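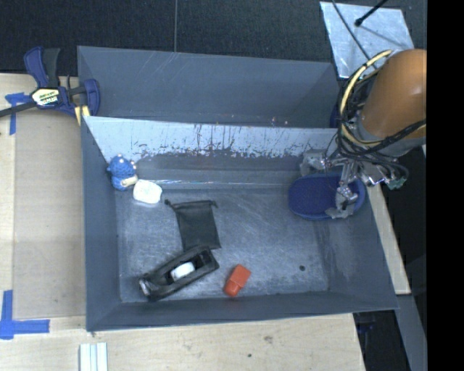 **Why does the Zerinex counting game return to the first level each time the tablet is restarted?**
The game saves a child's progress only when a player profile has been chosen on the opening screen. If play begins through the "Start now" button, the session is treated as a guest session and is cleared when the app closes.

## Ticket summary

- **Product:** Zerinex Counting and Shapes, preschool edition
- **Reported by:** Titport Early Learning Center
- **Handled by:** Utent Support, education apps desk
- **Opened:** Thursday, June 4, 2026
- **Priority:** Normal
- **Status:** Awaiting confirmation from customer

## Problem as reported

The center uses the app on 7 shared tablets. Children finish the number puzzles in the first level and move on to shapes. After the tablet has been turned off overnight, the app opens at the first puzzle again and the sticker page is blank. The center states that this did not happen before the April update. Sound, touch response, and the puzzles themselves work as expected.

The customer also asked whether lost stickers can be restored, as several families have asked about them.

## Troubleshooting log

**Entry 1.** Support asked the customer to confirm the app version and the amount of free storage on one affected tablet. The customer replied that the tablet was up to date and had 1250 MB free. Low storage was ruled out.

**Entry 2.** Support requested the steps staff follow when handing a tablet to a child. The reply stated that staff open the app and press "Start now." No profile is selected. Before the April update, the same button opened the most recently used profile. It now opens a guest session.

**Entry 3.** The customer was asked to run the following test on a single tablet:

1. Open the app and press the gray figure in the top corner.
2. Create a profile with any name.
3. Select that profile and complete three puzzles.
4. Close the app fully, restart the tablet, and select the same profile.

The customer reported that all three puzzles were still marked complete and the stickers were present.

**Entry 4.** The test was repeated on a second tablet, with a different result. The profile was listed after the restart, but the sticker page was blank. Support requested a copy of the settings page.

**Entry 5.** The settings page showed that "Clear data on exit" was turned on for the second tablet. This option is found under Grown-ups > Privacy and is off by default. The customer could not say when it had been changed. Once it was turned off, the test passed.

**Entry 6.** The customer asked whether one profile could be shared by a whole group. This is possible, but the difficulty level adjusts to the answers given, and a shared profile may become too hard for younger children. Each tablet can hold up to 40 profiles.

## Resolution offered

- Create a profile for each child, or one for each small group of similar age.
- Select the profile before play begins. Do not use "Start now" where progress must be kept.
- Check that "Clear data on exit" is off on every tablet.
- Turn on the Grown-ups lock so that children cannot reach the settings page.

Profiles are stored on the tablet where they were made. A child who moves to another tablet will not see earlier progress unless backup has been set up through a Liao account. The customer has been sent the setup guide and has not yet decided whether to use this feature.

Progress and stickers from guest sessions cannot be restored. For profiles that were in use before the April update, the saved data should still be present and can be reached by selecting the profile name.

## Open items

- Customer to check the remaining tablets and report the results on this ticket.
- Request logged with the product team to show a notice when a guest session begins. No release date has been given.
- Help page for "Start now" still describes the old behavior. Correction requested.

Replies to this ticket should keep the original subject line so that they are added to the same record.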